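Progress report to the Zamani Fund, July
Prepared by Nasrin Heydari, Vunia Moving-On Project, Clostidley

12 shares | 3 comments

Dear all at the Fund,

I hope this finds you well and that you are having a gentler summer than we are! I promised in the spring that I would keep this one short, and I have tried, but there is a good deal to tell you, so please make yourselves a coffee first.

As you'll remember, your grant of $2,000 was meant to help us do something fairly plain: get families packed and out of temporary rooms and into their longer-term homes without losing half of what they own along the way. Before the grant we were turning up on moving day with whatever bags we had and hoping for the best. We now start a good deal earlier, sit down with the family, and go through each room slowly. It takes longer and it is so much kinder to everyone - including us.

The spending first, as I know you like to have it near the top. We have used $579 on packing supplies, mostly tape, flat boxes, marker pens and the big zip bags that blankets go into. Another $240 went on van hire for the two moves over to Fusden, where the roads are narrow and we needed the smaller van. A further $200 has been set aside for bedding, and I will come back to that. The rest is still in the account and I expect most of it to go in the fall, when the leases turn over and we are always busiest.

The bedrooms have been the real lesson of this quarter. I had it in my head that kitchens would be the hard part, with the plates and the glasses and the jars with no lids, but kitchens go quickly once somebody gets started. Bedrooms are where things slow down. Clothes and toys and bedding have all been living in one small space, often with a suitcase that has never been fully unpacked, and every single thing has to be talked about before it can go anywhere. We have learned to leave the bed until last and use it as the packing table, with the sheet still on. It gives you a clean, flat place at a decent height, and my back is grateful. Once the boxes are closed the sheet comes off and goes into the last bag, ready for the first night in the new place.

We have also changed our minds about soft toys. I used to put them in early because they fill up the corners of a box so nicely. One little girl in Clostidley put me right on that, quite firmly, and now anything fluffy stays out until its owner says so (some of them travel on laps, and we have no rule against it). 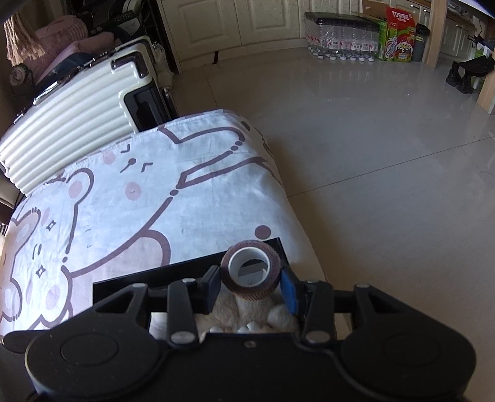
Brown tape, a flat black box and the bear sheet still on the bed, with the suitcase standing behind.

Tape deserves a line of its own. We began with the cheapest rolls we could find and they split every time we pulled, so I moved us to a better brown tape partway through. It costs more per roll, but we get through less of it, and the boxes stay shut on the stairs. I would like to keep buying it if you are happy with that.

Now, the bedding. Several families have asked whether they could have a second set of sheets for the children, so that a bed can be made up as soon as they arrive while the first set is still packed. I think this is a lovely idea and not an expensive one. The money set aside should cover the families we already have on our list, and I would be glad to hear your thoughts before I order anything.

Two things have not gone so well. The labels we bought came off in the heat and we have gone back to writing straight on the cardboard. And our storage space in Fusden is smaller than we were led to believe, so I am looking for a dry garage or a spare room nearby. If anyone at the Fund knows of one, please do call me, mornings are best.

Thank you, as ever, for your patience with my long letters. The receipts are in the envelope with the paper copy, and I will write again once the fall moves are under way.

With warm wishes,
Nasrin

3 comments | Share this report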